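Plumden Handling Lab
10 Oct 2020

1/ We have completed the first round of our gripper comparison for garment handling. This thread sets out what was tested, how, and what we intend to change before the second round.

2/ Two grippers were compared. The first is the Fadport, a long linkage gripper with narrow fingers. The second is the Karo, a shorter parallel-jaw unit with wide, padded fingers. Both were run on the same arm and the same controller.

3/ Each gripper made 200 grasp attempts on children's and adult clothing: T-shirts, towels, knitwear and denim. A grasp was scored as good if the garment was lifted clear of the table, held, and set down again within the marked area.

4/ Garments were laid flat by hand before each attempt. We did not test picking from a pile. That is a separate problem and it will be reported separately.

5/ On thin cotton, the two units were close. The Karo was slightly more reliable on single layers, as its pads press evenly. The Fadport tended to leave a small pinch mark in jersey, which matters to partners who plan to fold and pack straight after handling.

6/ Denim gave a different result. Thick seams and rivets kept the Karo's pads from closing fully, and the garment often turned in the grip. The Fadport's narrow fingers could take hold between seams.

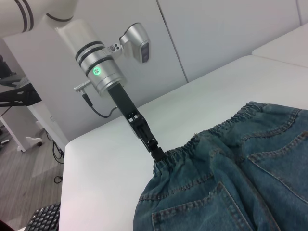
7/ Elastic waistbands deserve a note of their own. The gathers give the fingers something to close on, but the band stretches as the arm rises, and the lift height has to be corrected for it. Our first settings did not allow for this. We repeated those attempts after the change and have kept both sets of results.

8/ Approach angle mattered more than we expected. With the gripper at 90 degrees to the table, the fingers pushed the fabric flat before closing. A tilted approach was better for both units, and the gain was larger for the Fadport.

9/ On cameras: a wrist camera was used throughout. It gives a good view of the fabric near the fingertips, though the long gripper hides part of the garment during the last stage of the approach. An overhead camera will be added for round two.

10/ On controllers: we ran the Escobedo force controller at its standard settings from August onward. Earlier runs used simple position control and are not included in the comparison. Force control reduced the number of hard contacts with the table -- a clear benefit for finger wear.

11/ Cable routing caused more lost time than either gripper. A loop that is too short pulls at the connector when the wrist turns; one that is too long catches on the garment. We now check the loop through the full range of wrist motion before each session.

12/ Round two will cover zippers, buttons and damp fabric. The Karo will be fitted with a narrower pad set so that the denim results can be compared on fairer terms.

13/ Laboratories wishing to receive the full results table may write to us and quote report 1810. Requests for the raw logs should name the garment types required.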